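Search this site Search
Home Projects Year Two Gallery Contact

Making a Small Workroom Work: our storage project at Dranside

When our group was first given the storage brief we were, I will admit, a little disappointed. The other groups had got gardens and a bus shelter, and we had got cupboards. By the end of May, though, we had all grown very fond of our cupboards, and I hope some of that comes across in the pages that follow (there are more of them than our tutor asked for, sorry!).

The room we studied is on the ground floor of the Grotwood building, and it is used by several different groups over a week. Everybody who uses it told us much the same story: there is plenty of storage, and you can never find the tape. We gave out a short questionnaire and got 70 replies, which was far more than we had hoped for, and tape came up again and again, along with scissors, spare keys and the good pens.

We began with the big pieces. A tall white cabinet takes up a lot of one side of the room, and it has a large flat door that hides whatever is behind it very nicely, perhaps too nicely. People liked how calm it looked but told us they put things in there and forgot them. The white desk against the brick wall was the opposite. Its drawer is light wood inside with a small black handle on the front, and it was the first place almost everyone looked, whatever they were looking for.
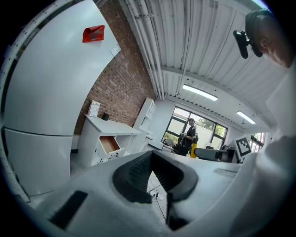 Sumeya Habte felt we were being too kind to the desk. Her view was that a drawer everyone opens first becomes a drawer everyone drops things into, and that within a month it would be as bad as any kitchen drawer at home. She asked us to try it with one sort of thing only, and to write on a card what that sort of thing was.

We took her advice, and after a long and quite cheerful argument we settled on small stationery for the drawer and everything bulky for the tall cabinet. Our whole budget was 400 pounds, and we had planned to spend most of it on a shelving set from Weldu. In the end we bought dividers and labels and left the rest alone, and I still think the dividers were the best money we spent.

To test the new arrangement we asked 20 people to fetch four items each. Most went straight to the right place. A few still opened the desk drawer first out of habit, and Zulema Maldonado, who kept our notes, has suggested running the test again next term with people who have never used the room before.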